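Scratched floor in a metal parts bin, should I repaint or put a liner?
Posted in Workshop and Storage

Sawsan Aoun
Hello everybody. I bought a used metal bin from a surplus yard in Skakutville, gray, open on top, with one high wall at the back. I paid 50 for it and I want to keep small hardware and plastic parts in it on my work table. The floor inside is bare metal and full of scratches. It is also loud when something falls in. My husband says to paint it. I am afraid that the paint will come off in flakes and stick to the parts. What is better, paint or some kind of mat? The floor has also holes for drainage, must I close them? Thank you for your patience with my English.

Marion Moncrieff
Please don't paint the inside. I did this with a bin in June and after a few weeks the paint was chipping in the place where my hand goes in every time. Outside walls are fine to paint, nobody rubs there.

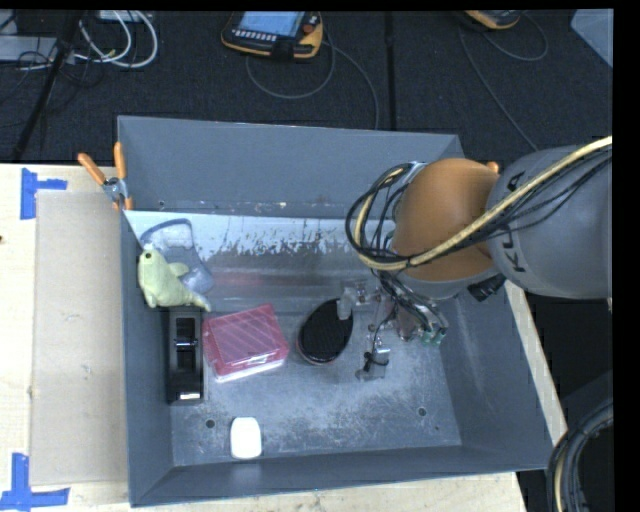 Bare steel is easier to live with than bad paint, in my opinion. Wipe it with a dry cloth, take away the sharp edges of the scratches with fine sandpaper, and leave it. The wear comes mostly where the parts are picked up, so look at the brighter patches on the center and right side of the floor in this bin, and put your mat there first. I use a rubber mat of 16 inches, cut with a normal knife. Holes like the two round ones near the front I would cover with the mat also, small screws love to go through. If you keep the bin in a damp room, leave one hole free and lift the mat on Tuesday or whatever is your cleaning day.

Atallah
mat. done. the one from Dalutari is ok but smells the first days

Sawsan Aoun
Thank you both. I measured and the mat must be almost 50 centimeters long, so I will buy the bigger roll and cut it. Marion, did you glue yours or does it stay alone?

Marion Moncrieff
It stays alone. With glue you cannot lift it for cleaning, and the dust goes under anyway.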